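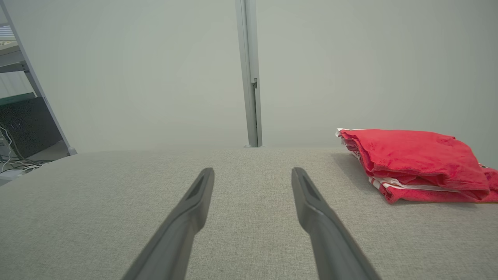 The Long Way Down to Urstead

Larkholm is a game about walking into a flooded valley and trying to come out with the lights back on. It was released in June, it has one designer, and its fourth dungeon has kept players arguing longer than the rest of the game put together.

The dungeon is called the Urstead Locks. You reach it after the ferry town of Skalcombe, once the harbor master has given you the brass winch handle and told you which of the three canals still has a towpath. Most players arrive with 6 hearts, a lantern and very little idea of what the handle is for. The first room doesn't help. It has a gate, a ladder, a pool of dark water and a socket in the wall. Put the handle in the socket, turn it, and the water drops by one floor everywhere in the dungeon, including in rooms you haven't seen yet.

Water levels have a poor reputation in adventure games. Players remember the menus, the heavy boots taken on and off, the one missed key behind a block in a corridor they swore they had checked. Emlyn Yorath, who made Larkholm, remembers them too. He played those games as a boy on his cousin's console and gave up on at least two of them partway through.

"I liked the idea every time and I hated the afternoon I spent doing it," he says. "So I wanted to work out which part I hated."

The part he hated was losing track. In the Locks, the water can stand at any of 5 heights, and in the first version he built, the only way to know the current height was to walk back to a gauge near the entrance. People who tested it drew charts on paper. Some enjoyed that. Most stopped playing.

The version that shipped puts the answer in the sound. Each water level has its own low note running under the music, and the note falls as the water does. There is also a painted band on every wall, blue at the top and rust red at the bottom, and wherever you stand you can see at least one stretch of it. The map screen shows the level as well, though Yorath added that late and still isn't sure about it.

The building itself is plain once you see it from the side. There are 12 rooms stacked around a central shaft. The shaft has a boat in it. The boat rises and falls with the water, and it is the only way to cross to the east side, where the boss key is. Everything you do in the dungeon is a way of getting the boat to the right door while you are on board.

That last condition causes the trouble. The winch sockets are on the walls, and the boat is in the middle. For the first hour you lower the water, run down the stairs and find the boat sitting one floor below where you wanted it. Then you find the Swai.

The Swai is a long hooked pole carried by the lock keepers, and it is the item the dungeon is built to teach. It pulls levers from a distance, catches ledges and drags floating crates. It can also turn a winch from the deck of the boat, if the handle has been left in the socket. The game never says so. A mural outside the room where you get the pole shows a keeper standing in a boat with one arm out, and that is the whole of the hint.

Players have split over this. On the game's forum, the longest thread is 458 posts on whether the mural counts as a fair clue. One side points out that up to then the handle goes back into your bag by itself every time you use it, so you have no reason to think it can be left behind. The other side answers that the pause menu lists a "leave in place" command from the opening minutes of the game. Both are right. The command is there, and before Urstead it has almost no use.

Yorath has read the thread. He made one change after release, a small one. If you walk away from a socket three times without crossing the shaft, the handle now sticks for a moment before it comes free. A good many players take that for a bug. Others stop and look at the socket again, and then they have it.

The second half is easier and a little thinner. Once you can move the water from the boat, three of the east rooms can be done in any order, and only one of them, the sluice with the two eel nests, asks for much thought. The miniboss is a crab in a barrel and goes down quickly to the pole. It drops a heart piece if you break the barrel before the crab leaves it.

The boss is better. The Lock Warden lives at the bottom of the shaft and fights at whatever water level you bring to it. Drain the room completely and it is slow, armored and very hard to hurt. Fill it and the thing swims, faster than you can, but its underside is open to the hook. The middle heights give you some of each. Speedrunners fight it full. Most first-time players drain the room out of habit and spend a long while chipping away at the shell.

Anyone going in now should buy the spare lantern oil in Skalcombe, since the lower rooms are dark and the shop in the dungeon sells only arrows. It is also worth lowering the water all the way once before leaving. There is a chest under the entrance pool, in the very first room, and it can't be opened at any other level. The chest holds a letter from the previous keeper, addressed to the harbor master, and if you carry it back to the ferry he will take it from you and say nothing, and his shop prices will be lower from then on.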